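Modupe Oyelaran
Wednesday, August 20, 2025

Refinishing notes on a pine desktop, since three of you asked for the schedule and I kept answering in pieces. Thread.

Starting condition: pine boards, old varnish, ring marks, one ink stain near the back edge. Amber all over from age. I wanted a greyer brown that wouldn't look like a fence.

Stripping. Scraper first, sander second. A sharp card scraper takes old varnish off pine faster than 80 grit does and doesn't load up. Reburnish the edge when you start getting dust in place of shavings.

Sanding went 80, 120, 150 and stopped there. Past 150 the pine closes up and the stain sits on top in patches. All passes with the grain. The random orbit was used for the 80 only, the rest by hand with a cork block.

Vacuum between grits. A tack cloth leaves residue that water-based stain doesn't like, so I used a barely damp microfibre and let it dry.

Conditioner: one coat, wiped on, left for 5 minutes, wiped off. Pine blotches without it. Pine blotches a bit with it too.

Stain is two parts grey to one part walnut, both water-based, same maker. Grey alone went blue on the test board. Walnut alone went orange. The mix still has some orange under it, and I've decided that's the wood and left it.

Do the test board on an offcut of the same timber, sanded the same way. Mine was sanded to 220 because it was lying there already sanded to 220, and the colour came out a full shade lighter than the desk. Wasted an evening.

Application: foam pad, full length of the board in one pull, wipe back with a lint-free cloth in the same direction. Don't stop midway. If you get a lap mark, re-wet the whole board and wipe again straight away.

Topcoat is a matte water-based poly, three coats, light rub with a grey pad between. Matte hides less than people claim. Any bump in the surface is still there at a low angle in the afternoon.

Endang Saragih asked about hardwax oil. I've used it on shelves and like it. For a desk that gets coffee and hand cream I wanted something I could wipe down and ignore.

Cure time. Dry to touch in an hour, recoatable in two, but I kept everything off it for 8 days. Things with rubber feet stayed off longer. Rubber and fresh poly can bond, and then you're back at the scraper.

Dilani Ekanayake wants to know why I didn't fill the grain. It's pine. There isn't enough open pore to bother with, and I like being able to see the lines. 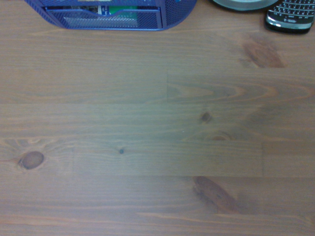 Colour reading is the part I'd warn people about. Grey-brown stain shifts a lot with light, so one check under one bulb tells you very little. The left and middle read pale grey here, and over on the right, down toward the near corner, the same mix comes up brown and orange. I nearly put another coat on the pale part before I thought to move the lamp. Check it from both ends of the desk, morning and evening, then decide.

Layout, for the person who asked where everything goes: blue mesh organizer at the back, with the shallow drawer facing me. Everything else lives along the back edge as well. The working area is bare timber and I intend to keep it that way.

Mesh on a soft finish is worth a thought. Pine dents under a fingernail and poly doesn't change that. Lift the organizer, don't drag it. Felt dots if yours has sharp corners. Check them now and then for trapped grit, which will scratch worse than the metal.

Things I'd change: seal the underside before the top, and buy the bigger tin. I ran short on coat three and the second tin was a slightly different sheen. Only visible if you crouch.

Mechthild Lanz, your oak veneer is a different job. Don't take 80 grit to it. Message me first.

Next up is the drawer unit, same stain. Its runners are shot as well.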